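Washing-Up Basins and Bowls: Your Questions

Welcome, and do take your time. These are the questions that come in most often through the Zindano kitchenware shop, and they have been answered by Doğukan Sezer, who has been selling (and scrubbing) plastic basins for 13 years and still enjoys talking about them. Last updated Friday, February 26, 2021.

Do I really need a basin if I already have a sink?

You can certainly manage without one, and plenty of people do. But a basin lets you soak a few things while the sink stays free for rinsing vegetables or filling the kettle, and it uses a good deal less water than filling the whole sink. It's also lovely for hand-washing a sweater, though I'd keep a separate one for that.

What size should I buy?

Measure the spot where it will live before you measure anything else! People fall in love with a big basin and then find it takes over the whole counter. Our Gramitz square basin is 36 centimeters across, and that suits most small kitchens very nicely. If you wash large pots every day, look at the Wullier, a deeper one made for heavy loads.

Square or round?

A squarish basin with rounded corners makes good use of the counter, and a sponge gets into those corners without a fight. Round is kinder for small jobs, so I like to keep a little bowl nearby for rinsing berries or holding the scraps while I peel. A teal basin and a pink bowl make a cheerful pair on a gray counter, if you enjoy a bit of color as much as I do.

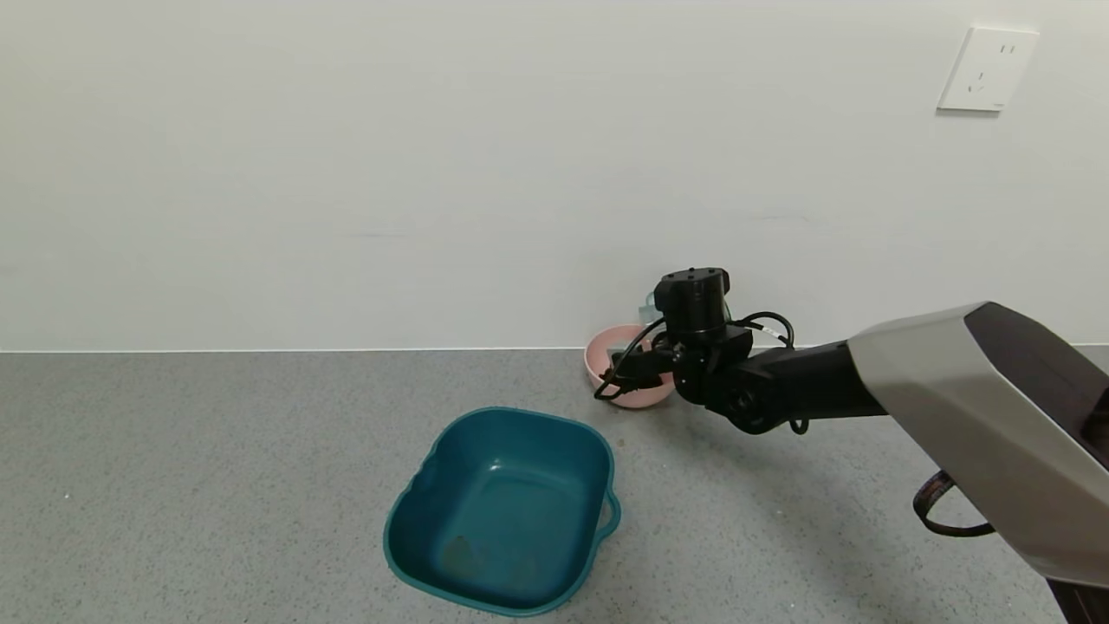

How do I get a brown stain out of a plastic basin?

Start gently. Mix baking soda with a little water until you have a soft paste, spread it over the mark and leave it for half an hour, then rub in small circles with a damp cloth. Tea and coffee marks usually fade after a round or 2 of this. If there's still a shadow, fill the basin with warm water and a splash of white vinegar and let it sit overnight. Please don't reach for steel wool — it leaves fine scratches, and the next stain settles straight into them.

Can I pour boiling water into it?

I'd rather you didn't. The Gramitz basins are made for water up to 140 degrees Fahrenheit, and a kettle fresh off the boil is far hotter than that. Run a few inches of cold water in first and top it up slowly.

Is a molded handle strong enough to carry a full basin?

Treat the handle as a help for steadying and tipping, and keep your other hand under the base. Water is heavier than we all remember, and I've soaked my own slippers more than once. Half full is plenty for a trip across the kitchen.

Where should I keep everything between washes?

On the counter against the wall is fine, as long as you leave a little gap for air and keep wet things well away from any outlet. 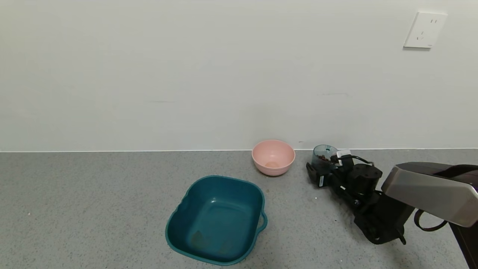
If counter space is tight, tuck the bowl inside the basin once both have dried and slide the pair under the sink. Stacking them damp is what brings on that musty smell, so give them a quick wipe with a dish towel first, underneath as well.

Do you sell the bowls separately?

We do. The small Lebrun bowls are sold one at a time, and new colors usually come in each August. If you're hoping to match a basin you already own, send us a note with the color and we'll happily go and look through the shelves for you.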